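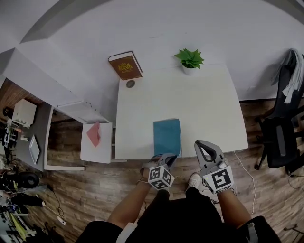 The Slow Return of the Paper Book

Small bookshops were supposed to be finished by now. In Nonholm, a town with one train station and a long main street, two of them opened within the same year, and a third moved to a bigger room because the shelves were full. I went there in November to understand why people who carry a telephone with a whole library inside still want to carry a heavy object made of paper.

I must say that I am not a neutral person in this question. I learned English from books, first children's books and then thick detective novels, with a pencil in my hand. Every word I did not know got a thin line under it. When I open these novels today I can see my own progress, because the lines become fewer after the first hundred pages. On a screen I have never managed to do this. I mark something and then I forget that the mark exists.

The first shop I visited is called Fendum. It sells mostly used books, and the prices are written by hand inside the cover. The owner bought her stock from house clearances, and she told me the most difficult part of the work is to say no. Families bring boxes from a grandfather and they believe that old means valuable. Usually it does not. A hardcover from a book club, printed in very large numbers, will stay on the shelf for years at a low price. A small local cookbook with stains on the pages can be sold the same afternoon.

She has a rule for cloth bindings. If the cloth is clean and the corners are not crushed, she takes the book even when the title is unknown to her. Customers buy with their fingers, she said. They come for one author, they touch something else, and they leave with the something else.

Across the street, the people of Allunon do it in the opposite way. They are binders and they began as a repair workshop. A customer brings a book with a broken back and gets it again after 4 weeks, with a new spine and, if he wishes, new endpapers. I watched a binder remove the old glue from a school atlas. It is slow work with a damp paste and a bone tool, and the paste must sit long enough to soften the glue but not so long that the paper becomes soft too. She worked on the same atlas the whole morning and did not look bored.

What surprised me is which books arrive for repair. I expected family Bibles and first editions. There are some of those, but the larger part is ordinary: dictionaries, song books, a manual for sewing machines, a bird guide which had been in the rain. The cost of the repair is often higher than the cost of another copy. People know this and they pay it. They do not want another copy, they want the one where the page about owls has a name written on it by a child.

Last year the workshop repaired 392 books. The list is kept in a ledger, also bound in the house, and next to each title is a short note about the damage. "Dog" appears very often in this column. So does "bath."

I heard a similar story from a reader who grew up in Abu Hammour and now lives in Nonholm. When she moved, she could take 2 suitcases, and one was filled only with books. The airline made her pay for the extra weight. She put most of her clothes in a donation box at home and she has never regretted it, except in the first winter. Today these books stand in her kitchen, because this is the room where she sits.

I asked her if she also reads on a screen. Of course she does, she said, on the train and at night when the lamp would disturb her husband. She does not see a war between the two. The screen is for books she wants to finish, and paper is for books she wants to have around her. I wrote this down, and I think it is more exact than many long articles I have read on the subject.

There are practical matters too, for anybody who wants to keep books well. The binders gave me their advice freely. Do not pull a book from the shelf by the top of the spine, push the neighbors back and take it by the middle. Keep the shelf away from the radiator and from direct sun. Large books should lie flat. And tape, the clear kind from the kitchen drawer, should never come near a torn page - it turns yellow, and the glue goes into the paper and stays there.

Before my train I went back to Fendum and bought a detective novel that I already own in another edition. Somebody had underlined words in it, in pencil, until page 60.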